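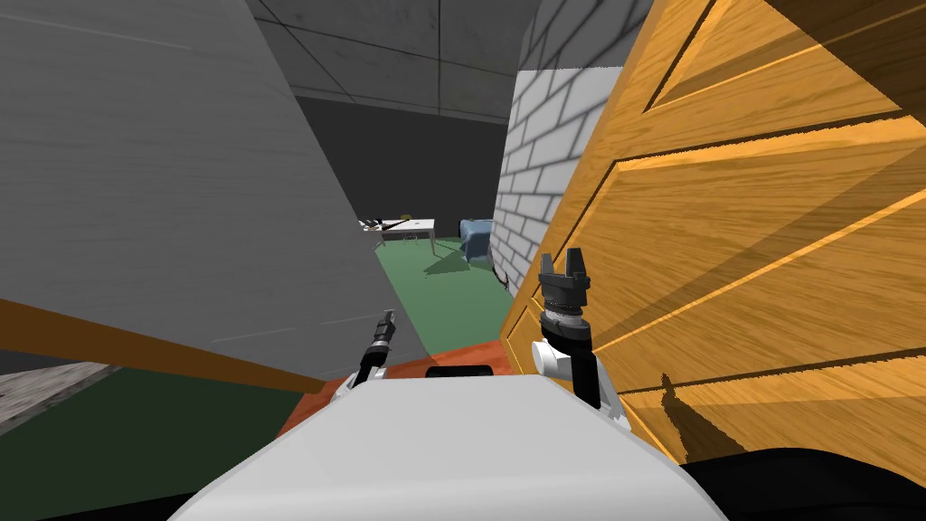
Cesutero Automatic Door Bottom: Review

August 16, 2024

An automatic door bottom is a spring-loaded seal inside an aluminum channel. The channel goes into a slot along the bottom edge of the door. A plunger sticks out on the hinge side. When the door closes, the jamb pushes the plunger in, a flat spring bows, and the seal drops to the floor. When the door opens, the plunger comes out and the seal lifts clear. The advantage over a fixed sweep is that nothing drags across the floor or catches on a rug.

The Cesutero is the mortised version of this design. I bought it from Dumlao for $104, the price for the longest size, which can be trimmed to fit a standard interior door. I installed it on a solid wood bedroom door in a house in Skukulham, where the gap under the door was wide enough to pass hallway light and most of a conversation. The older Weltell surface-mounted unit on the office door across the hall was used for comparison.

What is in the box

Aluminum channel with seal fitted, two end plates, four screws, a striker plate for the jamb, a hex key, and a folded instruction sheet. The striker plate is steel with a dull nickel finish. The Weltell came with a plastic striker, and the plunger wore a dimple into it in the first winter.

The seal is a hollow silicone bulb with a thin fin on each side. It slides out of its carrier from one end and can be replaced without removing the channel, provided the door is off its hinges. Cesutero sells the bulb separately. Dumlao does not stock it.

Installation

The door has to come down. The slot is cut with a router along the full width of the bottom edge, and its depth is the dimension that matters most. If it is too shallow, the channel sits proud and scrapes the threshold. If it is too deep, some of the drop is used up inside the door and the seal may not reach the floor. The instruction sheet gives the depth in millimeters only, in small type, under the drawing for a different model. Check the model number printed beside the drawing before setting the bit.

I clamped a straight scrap board to each face of the door to give the router base a wider surface. Two passes were enough. The bottom edge of a solid door is end grain at the stiles and long grain along the rail, and the bit tends to grab at the joint between them. A slow feed helps there. On a hollow-core door, measure the solid strip at the bottom first. Many are too thin for this slot, and the surface-mounted type is the better choice.

Trimming the channel is done from the lock side only. The spring is fixed near the plunger end, and cutting there ruins the mechanism. Slide the seal back before sawing, cut the aluminum with a fine-tooth blade, file the burrs, then cut the silicone slightly longer than the channel. That small overhang closes the corner at the jamb. I cut mine flush the first time and had a visible point of light at the lock side, which I later fixed by pulling the bulb along in its carrier.

Adjustment

Turning the plunger with the hex key changes how far it projects, and so how far the seal drops. Start short. With too much drop, the door resists latching and has to be pushed the last half inch. With too little, the seal touches at one end and floats at the other. The Cesutero lowers on the hinge side first and then levels out, so a floor with a slight slope is handled reasonably well. A floor with a hump in the middle is not. The spring will press the bulb down on the high point and leave thin gaps on either side.

Performance

Light under the door is gone. Drafts, checked with a strip of tissue held at the floor on a windy evening, dropped from steady movement to none that I could see. Sound is harder to judge. Voices in the hall are duller, and the words can no longer be followed. Low-frequency noise from the laundry room is unchanged. It is coming through the wall and the door panels, and a bottom seal cannot treat that. Anyone buying this for noise should seal the sides and head of the frame as well.

The mechanism makes a soft click on closing. The Weltell is louder and drops all at once.

Durability

A cheap magnetic counter on the frame logged 2,584 closings between February and the time of writing. The plunger has a light polish mark and the striker shows a matching one. Drop is unchanged. The screws in the hinge-side end plate had backed out slightly by the second month; I removed them, added a little thread locker, and they have stayed put. The silicone picks up pet hair and should be wiped now and then.

The warranty runs 2 years and covers the spring and plunger. It does not cover the bulb.

Drawbacks

The instruction sheet is poor. The slot cannot be undone without gluing in a filler strip. Thick carpet defeats the seal, and the maker says so on the box. The channel comes in one finish, bare aluminum, and the end plate is visible on the door edge when the door is open.

Verdict

Recommended for solid doors over hard, reasonably flat floors, for a buyer who has a router. For hollow-core doors or rentals, the Weltell costs less, installs with a screwdriver, and seals nearly as well against light.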